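Fitholm Workshop Newsletter
2025-04-18

Bench notes: kraft paper and tape grids

Several members have asked how to lay out a grid on a work table without marking the table itself. The method we have settled on uses brown kraft paper and blue tape. It is cheap, it comes up cleanly, and it can be redone in an evening.

Start with the paper. Cut it long and leave it flat overnight under boards so the roll curl relaxes. Paper that still wants to curl will lift at the corners first and then along the edges, and any line taped over a lifted section will wrinkle when the paper settles. Wrap the edges under the table top and fix them there. Do not fix them on the upper face, where sleeves catch.

Mark out in pencil before opening the tape. We use squares of 200 mm, measured from one corner only. Measuring each square from the last one adds up the errors, and by the far side of a long table the lines no longer meet the edge squarely. Check both diagonals of the full grid. If they differ by more than 2 mm, rub out and start again from the same corner.

Lay all the lines in one direction first, then cross them. Unroll the tape in one pull, hold it just above the paper, sight along the pencil line and lower it. Tape stretched as it goes down will creep back over the following days and drag the paper with it. Decide at the start whether your dimensions run to the center of the tape or to one side, and write the choice on the underside of a corner. Chinyere Uzor lost most of an afternoon to a grid where the two directions had been done differently.

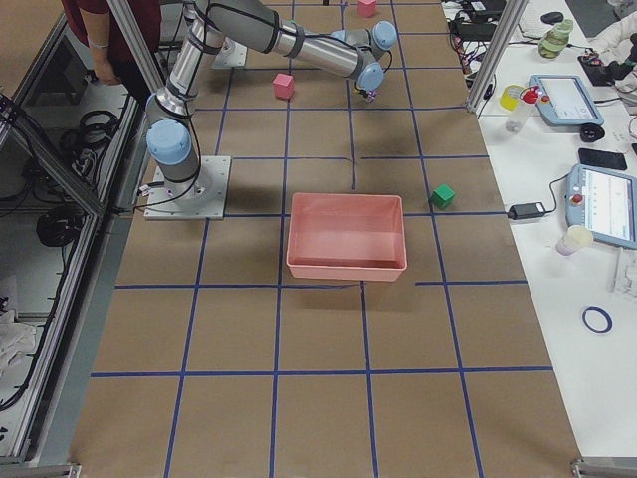
Large squares are easier to live with than small ones. A block or a bin can be put down within a square and its place noted by column and row, and the lines stay readable once there are a few things on the surface. We tried 100 mm squares in October and went back. There was twice as much tape to keep flat, and small parts ended up straddling lines wherever they were put.

For storage on the grid, a shallow open plastic bin with slightly flared walls is the most practical shape. Measure it at the base and again at the rim before assigning it a space. The rim governs clearance to the neighboring square, the base governs where it lines up. Plain colored blocks work well as position markers. Choose colors that stand apart from both the brown paper and the blue tape.

Repairs: cut out a damaged length of tape with a sharp blade, using very light pressure, and replace it up to the nearest crossings. If the blade goes through the paper, patch from underneath. Replace the whole sheet when patches start to overlap.

Lawal Okoro has 4 part rolls of kraft paper to give away. Questions on layout to Bello Haruna.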